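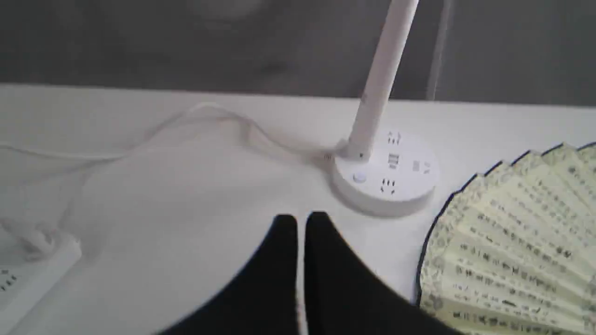

Desktop power socket tower on a white tabletop.

Filed under: Digital Life / Platforms

Flondoner closes its public groups to logged-out readers in February. Posts will still load from a direct link, but comment threads, member lists and the group archive will need an account. Search engines will be asked to drop the archive pages over the following 18 weeks.

For the Zemasdale neighbourhood group, which has 1267 members, the change affects the pinned posts most. Idalina Correia has copied 54 of them to the group's plain website, with dates and authors kept in the original order. Photo albums were left out. The export tool returns them at reduced size and strips the captions.

Group admins can request a full export under Settings, Group, Data. The file arrives as a zipped folder of HTML pages. Requests made after 5 p.m. are queued until the next morning. Private messages are excluded and have to be downloaded by each member.

Min-kyu Seok is keeping a list of local groups that have already moved. Send additions to him by replying to this newsletter.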